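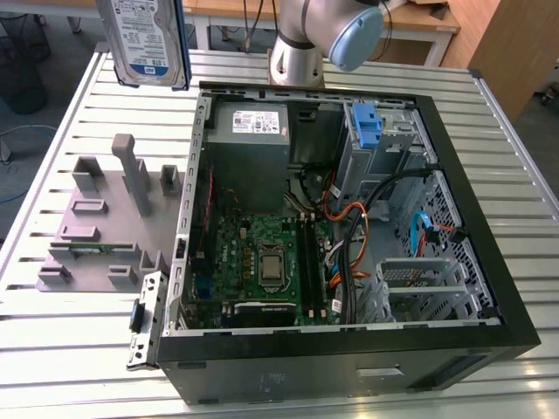 Sergate is closing the download shop on the Denden handheld in July, and the only notice most owners will have had is a small banner on the settings page. I've been through the support pages and here's what I know so far. The part I'd start with is storage. The two memory slots on that green Dell board are empty, and you could fill them with sticks from any number of sellers. A Denden takes Sergate's own cards and nothing else, so if you want to download what you've bought before July, you may be shopping for a card they've stopped making.

---

What closes: buying, demos, add-on packs, and the wish list. The wish list goes completely, so write it down if you use it.

What stays open for now: downloading things you already own. Sergate's wording is "for the foreseeable future". There's no end date given and I wouldn't plan around it.

---

I went through the shop page by page and made a list. It came to 3,524 entries, but that includes themes, avatars and separate add-ons. Full games are a much smaller number and I haven't finished sorting them.

---

Of the full games I've sorted, 360 never had a physical release. Those are the ones to think about first. If you want a game that also came out in a box, you can still find it second-hand, usually for less than the shop price.

---

On cards. The Denden came with 8 GB built in, and a fair bit of that is taken up by the system. One big role-playing game and you're done. The largest card Sergate made for it now goes for more than I paid for the handheld itself.

---

If you can't get a card, you can use the transfer program on a PC and keep the backups there. It works, with some limits:

- backups only restore to the account they came from
- the handheld has to sign in once before it'll restore anything
- the program hasn't been updated for years and is fussy about folder names

The second one worries me most. If sign-in goes, the backups go with it.

---

I did mine last weekend. 40 games, one at a time over the cable, started after breakfast and finished at 9pm. The queue stops whenever the handheld goes to sleep, so turn off the sleep timer before you begin. It's under Power, then Screen, which took me a while to find.

---

Wallet money. Anything left in your Denden wallet can be spent in the main Sergate shop if your accounts are linked. If they aren't, link them before the closing date. The support page says unlinked balances "may not be recoverable". I read that as gone.

---

Patches are a separate question. Some of the boxed games shipped in a poor state and were fixed later by download. Abernathy Racing is the worst I know of. The version on the cartridge loses your save after the third cup, and the patch sorts it out. Sergate's notice doesn't mention patches at all.

So if you own boxed games, put each one in and let it update while you can.

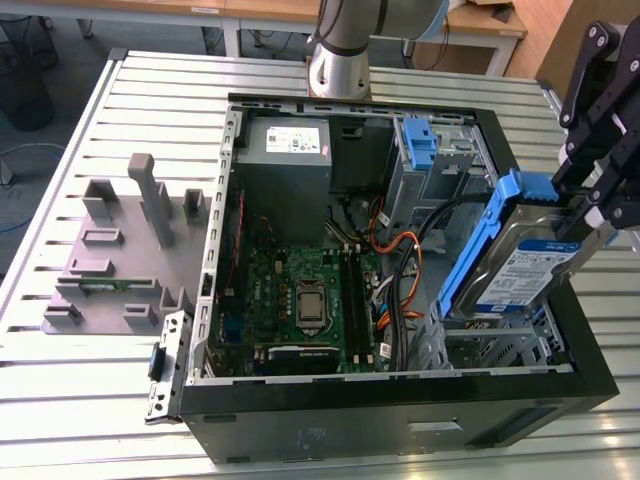
Delphine Ferreira replied to say the patches do come down from the same place as the games you own, so they should keep working for as long as re-downloads do. She also pointed out that a patch isn't included in the PC backup unless you tick "include game data", which is off by default. I hadn't ticked it. I'll be doing some of mine again.

---

Someone asked about Farnville. For anyone who missed it, Farnville was the village-building game that only ever sold on the Denden shop, in five chapters. You need all five bought separately, and chapter four doesn't come up in search. You have to go in through the chapter three page and press "related". I don't know why, it's been like that for years.

---

Also asked: will the price of anything drop before the end? No sign of it yet. The last time Sergate closed a shop there was a sale in the final fortnight, mostly on their own games. Smaller publishers didn't bother. I'd buy the small ones now and wait on the big ones.

---

Card payments on the handheld stopped working a while ago, by the way. You have to add money through the website and then spend it on the Denden. The smallest top-up is more than most of the small games cost, so you'll have some left over. See the wallet post further up.

---

Wilma Ogilvie has a list of the add-on packs with which region each one belongs to. This matters because an add-on from one region won't work with a game from another, and the shop will happily sell it to you anyway. I'll link it when she's finished checking the Japanese ones.

---

My own list of download-only games is about half sorted. I'll post it in this thread in alphabetical order, with file sizes next to each game so you can work out what fits on your card. A to F should be up tonight.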